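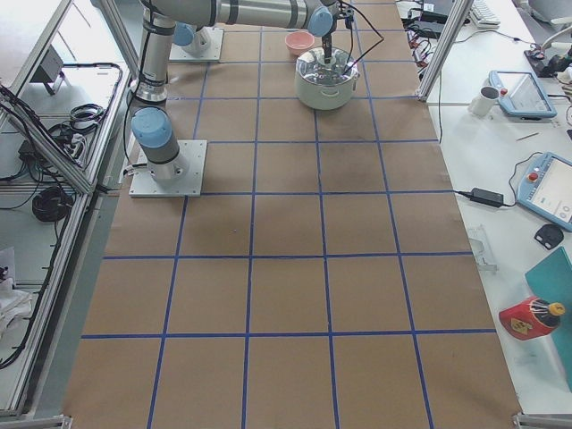

Farhad Soltani put the complaint in one line at the February user meeting in Gremau: the paper is fine on the day it is rolled out, and by the end of the week it has grown. Dinix has now changed the way its Lisum covering paper is wound, wrapped and labeled, and will ship the revised rolls to all existing customers at no change in list price.

**GREMAU** – Dinix, a converter of uncoated brown papers, is releasing a revised version of Lisum, its kraft paper for covering work tables, packing benches and layout surfaces. The base paper is the same. The revision covers moisture content at winding, the roll wrap, the core and the printed label.

## Background

Kraft paper takes up moisture from the air and gives it back. As it does so, it changes size. The change is small in the machine direction (along the roll) and larger in the cross direction (across the roll). A sheet fastened on all four sides has no room to move, and the extra width shows up as ripples that run along the length of the table. When the room dries out again, the sheet pulls tight and can tear at the fastening points or lift tape at the corners.

Users who only wrap parcels do not see this. It matters to people who leave one sheet in place for days and mark lines, positions or cutting guides on it. Pattern rooms, framing shops, school art departments and small packing lines make up most of that group.

Dinix received 117 written comments on Lisum before the revision. The largest group concerned ripples after laying. The second concerned rolls that were hard to start because the outer wraps had been damaged in transit. A smaller number asked for clearer labeling of the smooth side.

## What has changed

**Moisture at winding.** Rolls are now conditioned before slitting, and the moisture content is checked at both edges and at the center of each parent reel. Reels that fall outside the limits are held back and conditioned again. Before the revision, one reading was taken at the center.

**Wrap.** Each roll is closed in a moisture-resistant paper wrap with folded ends. The earlier wrap left the ends open, which let the edges of the roll take up moisture faster than the middle. Wavy edges on a new roll were usually the result of this.

**Core.** The core wall is thicker. The inside diameter has not changed, and existing wall brackets and bench dispensers can stay in use.

**Label.** The label carries the basis weight, the winding direction, the smooth side and the reel number. The reel number can be quoted in a complaint and traced to the three moisture readings.

## Testing

The trial was carried out in the Dinix converting hall in Kälin. Sheets from the old and the revised rolls were laid on flat tables, taped on all sides and left in place for 18 days. The windows were opened and closed as on normal working days, and the heating was left on its usual schedule. Ripple height was measured with a feeler gauge at fixed points each morning before work began.

Sheets from the revised rolls had lower ripples at every measuring point during the first week. In the second week the difference became smaller, as expected, because both papers had by then reached balance with the room. Dinix makes no claim that the revised paper stays flat in a room with large swings in humidity. The revision removes the part of the problem that was caused by the state of the roll at delivery.

A second trial looked at the wrap. A total of 300 rolls were sent by normal freight from Kälin to Gremau and back, half in each type of wrap. Damage was recorded by the number of outer layers that had to be removed before a clean sheet could be drawn. Full results are included in the Lisum data sheet.

"We had been answering these complaints with advice on tape," said Keyvan Akbari. "The advice was correct, but some of the fault was in our own slitting room, and that part was ours to fix."

## Advice for use

The following notes replace the leaflet supplied with earlier rolls.

- Leave the roll in the room, in its closed wrap, for one full day before use.
- Cut the sheet to length and let it lie loose for an hour before fastening.
- Lay the sheet with the winding direction along the longer side of the table.
- Fasten the two short ends first. Fasten the long sides last, with light hand tension only.
- Add marking lines after the sheet is fastened on all sides.
- Do not wipe the sheet with a damp cloth. Wetted spots swell and do not return fully flat.
- Store part-used rolls upright with the wrap folded back over the ends.

For sheets that have already rippled, releasing the tape on one long side and fastening it again is normally enough. Lines that were marked before the tape was released should be checked with a rule afterward.

## Recycling

Lisum contains no coating or wet-strength additive and can be placed in mixed paper collection. Tape should be removed first where local rules require it. The new roll wrap must be kept separate from the paper and goes in general waste. Dinix is looking for a wrap that can be collected with the roll, and has not yet found one that gives the same edge protection.

## Availability

The revised rolls are in stock in Kälin. Current stocks of the earlier version will be sold through at a reduced price and are marked as such on the delivery note. The order number for the standard roll remains 368, with the letter R added for the revised version. Open orders will be switched to the revised version unless the customer asks otherwise in writing.

Sample sheets, the data sheet and the notes on use can be requested from the Dinix sales office in Gremau. Requests should state the table size and the length of time a sheet is normally left in place.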